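Chapter 6
Who Gets to Play Together: Lobbies, Hosts and Matchmaking

I learned how matchmaking works by being very bad at a racing game. A friend of mine, Suleiman Akpan, had bought it the same week I did, and we spent a whole Tuesday evening trying to get into the same race. He would make a room and I couldn't see it. I would make a room and he'd join, and then the game would throw us both back to the title screen. Around midnight we gave up and played chess on our phones. I was annoyed, but I was also curious, and I've been curious about it ever since.

So this chapter is about the part of a multiplayer game that happens before the game. You press a button that says Play, a little circle spins, and then you're standing in a field with a bunch of strangers who all want to throw things at you. Something had to choose those strangers. Something also had to decide whose machine (or whose server) would keep track of the field, and what to do if your connection is slower than everyone else's. Chapter 5 covered how messages travel between two machines once they know about each other. Now we back up a step and ask how they get introduced.

Before you read on, make sure you're comfortable with these words from earlier chapters: client, server, latency, packet, session. If "latency" still feels slippery, go back and reread the part with the two kids shouting across a swimming pool. I'll wait!

6.1 Two old ideas that won't go away

There are really 2 ways to get people into a game, and almost everything you've played is a mix of them.

The first is the lobby. A lobby is a list. Somebody makes a room, the room gets a name and some settings, and other people look down the list and pick one. I love lobbies. You can see the names people give their rooms (they're often rude, and often very funny), you can leave if you don't like the map, and you can hang around and chat before the match begins. The trouble is that lobbies ask a lot of the player. You have to read, compare and decide, and if you pick a room that's full you have to go back and do it all again. A new player looks at that list and has no idea what "NO NOOBS 2 lap only" means for them, although they can probably guess.

The second is the matchmaker. With a matchmaker you don't see a list at all. You say what kind of game you want, you go into a line, and a program groups you with other people in the line. It's quick and easy and it feels a bit like magic when it works. When it doesn't, you sit there watching the circle and you have no clue why — is the game broken, is it your router, or is everybody else asleep?

Through this chapter I'm going to use a made-for-class game called Birna. It's a small co-op game where four players carry lanterns through a cave, and you'll find the rules at the back of the book. Birna started out with a lobby and nothing else. Chinyere Onyeka, who taught the course with me the first time we ran it, argued for keeping it that way, and I argued for a matchmaker, and in the end we built both so the students could argue too. They did, loudly, for most of March.

Our first matchmaker, which we named Wirport, was about as simple as you can make one. It kept a line of waiting players. When four people were in the line, it put them in a cave and started the clock. It didn't look at skill or distance. I was very proud of it for one afternoon. Then we ran it against 3,000 pretend players with pretend connections, and the worst group had a delay of 105 milliseconds on every lantern swing. That may not sound like much, but in a game where you have to hand a lantern to a friend before it goes out, you feel it in your teeth. 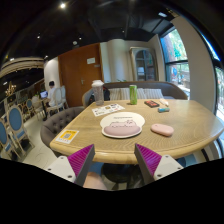

Figure 6.1 A mouse pad with a raised wrist rest on a wooden table.

6.2 What does "fair" mean, anyway?

Once you start fixing a matchmaker like Wirport, you run into a question that programming can't answer for you. Suppose three players nearby are ready to go, and the fourth good match for their skill level is on the other side of an ocean. Do you bring in the faraway player and put up with the lag? Do you grab a beginner from the next town over? Or do you make everybody wait another minute and hope?

I've changed my mind about this more than once. For a shooter, I'd take the short delay nearly every time. For a slow game with turns, I'd happily play with someone on the moon. For Birna, which sits somewhere in the middle, we ended up letting the rules loosen the longer you waited, so the matchmaker starts picky and gets more and more relaxed. You'll build that version yourself in section 6.4, and I think you'll enjoy it — it's only a few lines of code and it makes a huge difference to the wait.

There's also the matter of friends. Friends want to play together even when the numbers say they shouldn't, and any system that splits up a group to make a "better" match is going to get some very angry mail. Treat a party as a single lump from the start. We added parties to Wirport last, and we had to rip out half the line to do it.

Try this before section 6.3

Pick an online game you know well. Play three matches and write down how long you waited for each one, what the game told you while you waited, and whether the teams felt even. Bring your notes along, because we'll use them when we write the first line of the queue.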